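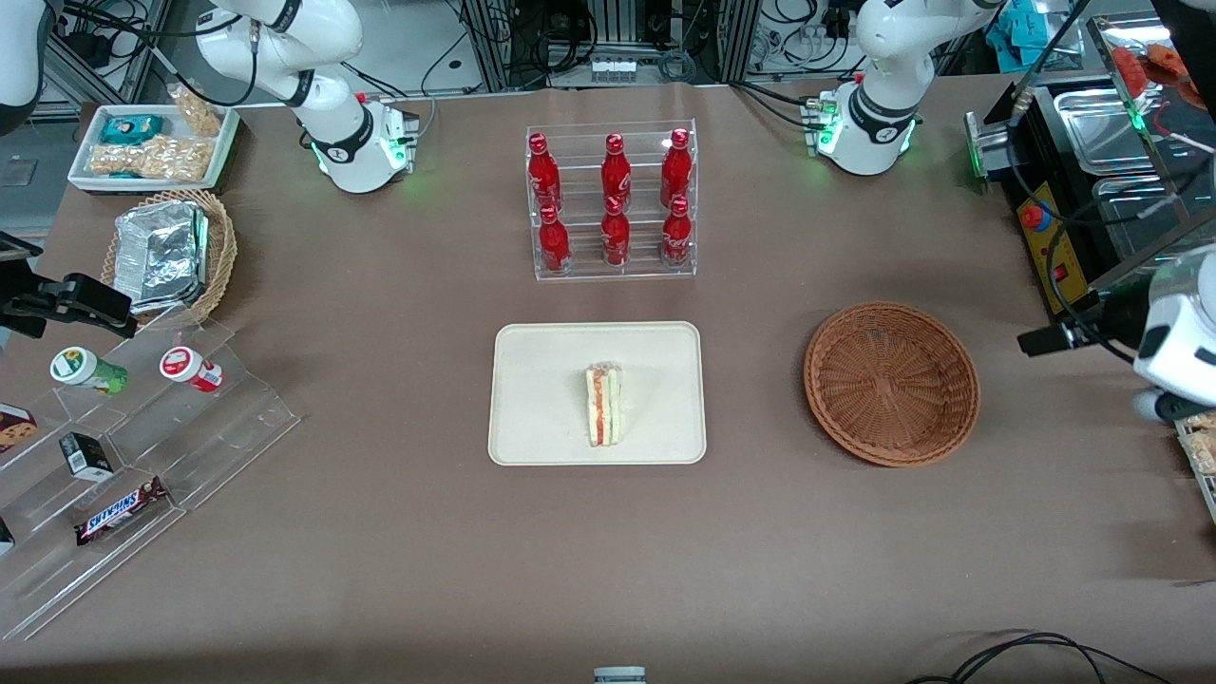

Snacktisch für Besprechungen und kleine Empfänge aufbauen

Für eine Runde von 18 Personen reicht ein normaler Tisch. Decken Sie die Platte zuerst mit braunem Packpapier ab und kleben Sie es nur an der Unterseite fest.

1. Getränke in die Mitte
Ein durchsichtiges Stufenregal aus Acryl nimmt wenig Platz weg. Sechs Flaschen stehen darin in zwei Reihen zu je drei Stück, die hintere etwas höher. Drehen Sie die Schriftzüge nach vorn. Aluminiumflaschen vorher kalt stellen und gut abtrocknen, sonst wellt sich das Papier.

2. Sandwiches davor
Verpackte Sandwichecken kommen auf ein flaches Tablett mit Rand. Stellen Sie die Ecken aufrecht hin, damit man die Füllung an der Schnittkante erkennt. Höchstens 4 Stück auf einmal auslegen, der Rest bleibt im Kühlschrank.

3. Knabbersachen an die Seite
Erdnüsse in Tüten passen auf ein weißes, rechteckiges Tablett: eine Tüte hinten aufrecht, eine liegend davor. In Folie verpackte Snacks schräg in einen Korb schichten, dann lassen sie sich einzeln herausziehen.

4. Einen Korb frei lassen
Ein flacher, runder Flechtkorb rechts vom Sandwichtablett bleibt zunächst leer. Er eignet sich für Obst oder Servietten, die erst kurz vor Beginn dazukommen.

Nach etwa 19 Minuten Pause einmal nachfüllen. Leere Flaschen gehören in eine Kiste unter dem Tisch.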